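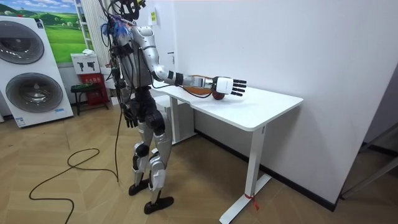
White desktop on a wood floor, a common pairing and an easy one to keep clean.

Caring for White Work Surfaces

White desks and benches are usually painted, melamine-faced or powder-coated. Find out which before using any cleaner. Melamine tolerates most household products. Paint does not.

Routine cleaning

Dust dry first with a microfiber cloth. Grit dragged under a wet cloth leaves fine gray lines that do not come out. Then wipe with warm water and dish soap, 4 drops to a quart. Wring the cloth until it stops dripping. Dry the edges last -- water sitting on an unsealed edge swells the core.

Marks

Pencil: white vinyl eraser, light pressure.
Ballpoint: isopropyl alcohol on a cotton swab, melamine only. Blot, do not rub.
Rubber scuffs: baking soda paste, left on for a minute, rinsed twice.
Tape residue: warm with a hair dryer on low and roll off with a thumb. Mineral spirits for what remains, then soap and water.

Melamine sponges are a mild abrasive. They remove marks and gloss together, so test on the underside.

Yellowing

Yellowed paint cannot be cleaned back to white. Scuff with 320 grit, wipe off the dust and recoat. Do not set anything heavy on fresh enamel for a week, even if it feels dry at 47 hours.

The floor underneath

Fit felt pads under fixed legs and check them every November, when the heating goes on and the boards shrink. Replace any pad that has picked up grit. For rolling chairs use soft polyurethane casters. Wipe spills toward the middle of a board -- never along the joint.

Notes compiled by Américo Frade, Stonthorpe.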